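Cable keeps snagging on second arm build, what are people doing about it?

wobblybench
Posts: 86

Second arm is up and running on the shared bench at Granevberg and I have one problem left that I can't settle. The signal cable comes off the fitting near the end of the arm and has to get back to the controller, which lives behind the bench at the arm's end. At the moment it runs outside the arm in one big loop. When the arm is folded back, the loop lies on the table. When it reaches out to the far side, the loop lifts and tightens, and on the way back it comes down wherever it likes.

For most of the work that doesn't matter. It matters when there are light things on the table, because the cable sweeps them. Twice last night it took the cup with it. The ketchup bottle rolled off the plate once as well, though I think that was the gripper and I'm not blaming the cable for it.

The table is the white board I made in January, with the holes drilled through for clamping things down. The task is simple enough: pick up an item, put it on the plate or in the colander, go home. Later on I want it to open the oven door, but that's a long way off.

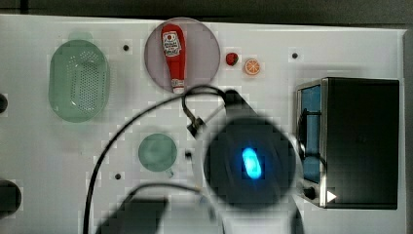

Table from above with the arm in over the near side. The cable I'm on about is the black loop on the left, going past the mug.

Things I've tried so far:
- Shorter cable. Fine close in, pulled tight at full reach, and I stopped it before anything came off.
- Cable ties along each segment. Better, but the slack then bunches up at the middle joint and rubs.
- Spiral wrap. Too stiff. I could see the wrist lagging.

Is there a usual answer to this that isn't "buy a different arm"?

kgomotso_s
Posts: 1014

You need a service loop at each joint instead of one big one for the whole arm. Tie the cable down on both sides of the joint and leave just enough between the ties for the full bend. Move the joint by hand to both ends of its travel with the power off and check that nothing goes tight. Then do the next joint. It takes an evening.

The bunching you got with ties sounds like you had them too far from the joint. Mine are 100 mm apart across the elbow, measured straight.

Kgomotso Swanepoel

pomance_pete

Disagree with the above for this size of arm. Loops at the joints are fine on something heavy. On a small one you are adding weight and drag right where the motors are weakest, and you get wear at the tie points. I had a conductor break inside the sleeve after 500 cycles and spent two weekends thinking it was the code.

Bring the cable up off the end fitting and hang it from above. A bracket over the table, a light spring or a bit of elastic, and the cable drops down to the arm. It never touches the table at all.

kgomotso_s
Posts: 1014

What cable was it? If it was the ordinary solid stuff it would break wherever you bent it. Use stranded flex and it will outlast the gears.

pomance_pete

It was stranded. Cheap stranded, I'll give you that.

wobblybench
Posts: 86

Overhead is awkward for me. I've got a camera looking straight down and anything hanging over the table is going to be in its way. I could offset the bracket to the left but then it's pulling sideways at full reach.

Fatima Visser

I use the same bench on the other evenings so I have an interest here. Please don't put a bracket up without asking, the shelf above gets used by the sewing lot and it's already low.

Also, could the other thin black cable be moved while you're at it? The one that runs along nearer the base. It lies flat, so it isn't catching anything at present, but it is on the board and I keep having to lift it to clamp my own work.

wobblybench
Posts: 86

Yes, sorry. That one can go under the board. I'll do it at the same time.

kekana_workshop

Nobody has asked what the cable weighs. I swapped a thick one for silicone-sleeved flex and half the problem went. It drapes, it doesn't spring back, and when it did touch things it slid over them. It picks up every bit of dust in the room, so wipe it now and then.

I'd do that first and then decide about loops.

pomance_pete

Silicone grips, though. On a smooth white board it will drag a plastic cup along quite happily.

kekana_workshop

Mine didn't. Different board, maybe. Mine is painted ply.

warnico

Another way round it: leave the cable alone and change the path. If the loop always falls on the left, have the arm come home by the right. You have the oven over there but you can lift over it. Add a waypoint above the plate, go up before you go back, and the loop stays in the air until there's nothing under it. Costs you a second or two per move.

kgomotso_s
Posts: 1014

That is hiding the fault. The day you change the layout you'll have it all to do again.

warnico

It's a home build, the layout changes when he changes it. Lifting before coming home is good practice anyway.

wobblybench
Posts: 86

Update. Did the elbow and wrist with ties at 100 mm as Kgomotso said, same cable as before. Elbow is good. Wrist still goes tight when it's turned all the way over, so I've limited the turn in software until the thinner flex arrives. Put the lift in as well. Ran it for most of an hour and the mug stayed put.

The lower cable is under the board now, Fatima. It comes out by the back leg.

Fatima Visser

Seen it, thanks. You've left the drill bit in the vice.

pomance_pete

Check those tie points again in a month. Bend them by hand with a meter on the line and see if it drops out.

Contact us | Forum rules | Copyright of posts remains with their authors | Back to top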